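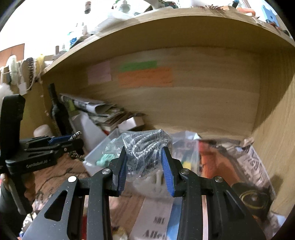
Keeping cords, straps and chains from tangling

20 June 2019
By Oana Roman

Most cord gets ruined in storage. It is stuffed into a drawer after a job, pulled out by one end the next time, and by the third or fourth round there is a knot in it that ends up being cut. I kept a drawer like that for years in our old place in Ondville. When we moved I sorted the whole thing out in one evening, and the methods below are the ones I have stuck with.

Start by emptying the compartment

Take everything out and put it on a towel. Wipe the wood with a barely damp cloth and leave the drawer open until it has dried. Throw away any cord that is frayed through, and anything under 12 inches unless you tie up plants. Short pieces are what knots form around.

Twisted cord

Twisted cord has a direction, and it will fight you if you wind it the wrong way. Hold one end and let the rest hang off a stair rail for a few minutes so the extra twist runs out. Then lay it back and forth in flat loops as long as your hand, and put the loops in a clear bag. Don't wrap it around your elbow. That adds a turn with every pass and you will get kinks along the whole length.

Before you put it away, stop the ends from unraveling. For polyester or nylon, pass the cut end near a lighter flame and let it cool before touching it. Cotton and rayon will burn, so use a dab of fabric glue or wrap the end in thread. Clear tape works for a month or two and then leaves gum on everything.

Bags

One cord to a bag. Press the air out, fold the top over once and leave it unsealed if the cord is cotton. A clear bag saves labels, but I write the length on a slip of paper and drop it in anyway. I used to buy the Fiteck zip bags, 18 to a box, and they were fine. Bread bags do the same job.

Bags and belts with chain trim

Chain and soft fabric should not rub against each other for long. If a strap comes off, take it off and wrap it in tissue. If it is fixed, tuck tissue between the chain and the body of the item, and store it with the chain on top. Plated links wear first where they touch, so shift them a little when you have the drawer open.
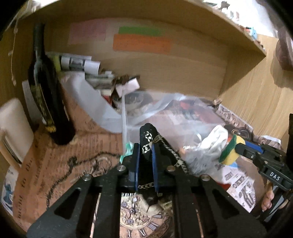

Cord and chain trim stored together tend to catch on each other.

To clean plated chain, use a soft dry toothbrush, then a cloth with a drop of dish soap in warm water, then a dry cloth. Skip metal polish. It takes the gold color off along with the dirt, and it marks any fabric it reaches. My neighbor Lazăr swears by baking soda paste, but I have seen what it did to his watch strap.

Getting a knot out

Don't pull on the ends. Put the knot on a table and push the cord into it from both sides until it loosens. A blunt tapestry needle or a crochet hook will open the middle. For fine chain, a drop of baby oil on the knot helps, and two pins work better than one. Wash the oil off afterwards. If a knot has been wet and has dried hard, soak it again in lukewarm water before you try anything.

Dividers

You can buy drawer inserts. The Stostska ones cost me 13 dollars for a set and they slide around unless you put a bit of rubber mat underneath. Cut-down cereal boxes are just as good, and you can make them to fit. I keep four sections: cord, ribbon, chain and everything else. The last one fills up fastest – when it is full, I go through it before adding anything.

I redo the drawer every August, when the air is dry enough here to leave it open overnight. Cedar chips can go in the back corner if you have moths. Keep them in a small cotton pouch so the oil doesn't stain pale ribbon.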